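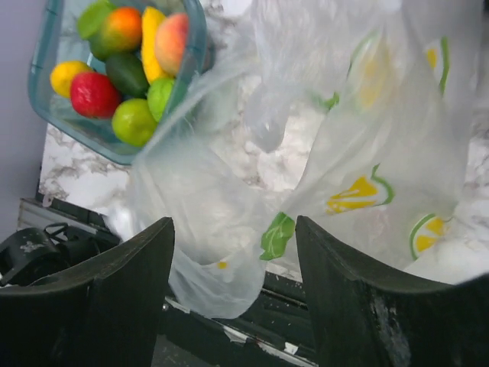 About Drevley

Drevley supplies play food, trays and printed bags to preschools, therapy rooms and toy libraries. We sell sets, replacement pieces and the printed activity sheets that go with them. The company began as the spare parts counter of Tukora, a wholesaler of classroom furniture, and became a separate business when the parts list outgrew the furniture list. The current catalog has 618 lines, of which 153 are single pieces of fruit.

What a set contains

The standard fruit set is packed as one tray, one bag and a mixed group of produce. Lemons, limes, mangoes, peaches, avocados, bananas and strawberries are all kept in stock as separate pieces. Shapes are chosen so that neighbors in the tray differ in at least one of color, outline or size. A lemon and a lime may share an outline; a mango and a peach may share a color. Sorting tasks depend on those overlaps, and the activity sheets are written around them.

Trays are translucent. A child sitting on the far side can see that something is in the tray before reaching over the rim, and an adult can check from across the room whether the set has been put away. Teal is the standard color. Other tints are made to order in runs of 233.

Bags

The carrying bag is thin, translucent plastic with a citrus and flower print. It is sold in packs and treated as a consumable. Customers ask why we do not ship a rigid box with a lid. We do, under the Stirkach name, and it is the better choice for shelf storage. The bag does a different job. It folds and collapses, the opening moves, and the contents shift when it is picked up. Filling it takes two hands working separately, one holding the film open and one placing the fruit.

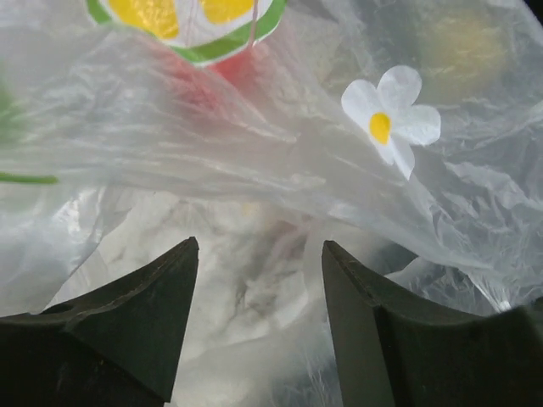 Film thickness is a compromise. Heavier film stands open by itself and removes most of the task. Lighter film tears at the gathered end after a few sessions. The present grade was selected after a trial of 2498 fill-and-empty cycles carried out in our workroom, with the bag replaced at the first split. The print is kept sparse so that pieces remain visible through the plastic, and it is applied to the outside only.

Bags are for supervised use and should be counted back in at the end of each session. They are not suitable for children under three.

Packing order

The sheet supplied with the set gives one recommended order:

Place the tray to the left of the bag, both within reach.
Open the bag fully before lifting any fruit.
Move the long pieces first and lay them flat.
Add the round pieces.
Return everything to the tray in any order.

Left-handed users reverse the first step. 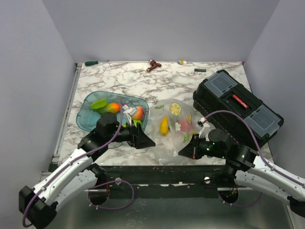
Qaisi wrote to us in March that the order on the sheet was wrong for their groups: "We start with the round ones. The banana goes in last, on top, or the small hands can't get past it." Both orders now appear on the sheet, side by side.

Spare parts and returns

Every piece can be reordered singly by the number on the packing list. Trays with cracked rims are replaced without charge during the first year. Used bags are not accepted for return. Orders received before 2 p.m. leave the warehouse the same working day, except in December, when two working days should be allowed.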